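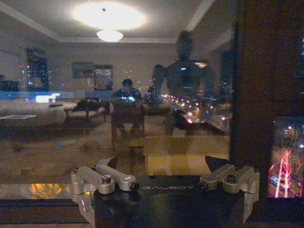

City lights through a window at night, with the room reflected in the glass.

Tolard 13 adds scripts for your own file types

28 Nov 2021

The new version of Tolard, the small note and clipboard tool for the Mac, is ready for download. The largest change is a scripts folder which every user can open and edit. Until now the program could only read the file types that came built in, and people who worked with something less common had to wait until we added it for them.

With version 13 you can write a short script, put it in the folder, and Tolard will use it the next time it starts. The script has to answer two questions: what is the name of the open document, and where is it saved. Most of the scripts we have seen are shorter than 34 lines. We included 59 ready scripts in the package, and you may copy any of them and change it to your needs.

The work on this began in October, after a long discussion on our forum. Clem Trevaskis, who uses Tolard in a translation office, had asked for support of the Pastgate project format. We sent Clem an early build and received a working script back the same evening. This script is now part of the package, with only small corrections from our side.

"I am not a programmer," Clem wrote to us. "I took the script for plain text files and changed the parts that I understood. The part that I did not understand I left alone, and it works."

Some other things have changed too. The search window now remembers its size and position. Notes that are attached to a folder are kept when the folder is renamed – this was the problem we got most letters about. The import from Bellini, which stopped with an error when a note contained a table, has been repaired. During the test period we received 439 reports, and we thank everybody who took the time to write one. Not all of them could be solved in this version. In particular, the sync with Oltton is still slow for large collections, and we will continue to work on it.

Please note that scripts from the older test builds must be moved by hand. They are not deleted by the update, but Tolard will not look for them in the old place. Open the settings, choose Scripts, and press the button Show Folder. Then copy your files there and start the program again. If a script has a mistake in it, Tolard will skip it and write a line in the log, so your notes are not in danger.

The update is free for all owners of version 12. Users of older versions can buy it at half of the normal price until the end of the year. A short guide for writing scripts is in the Help menu, for the moment in English only – a German translation is in preparation.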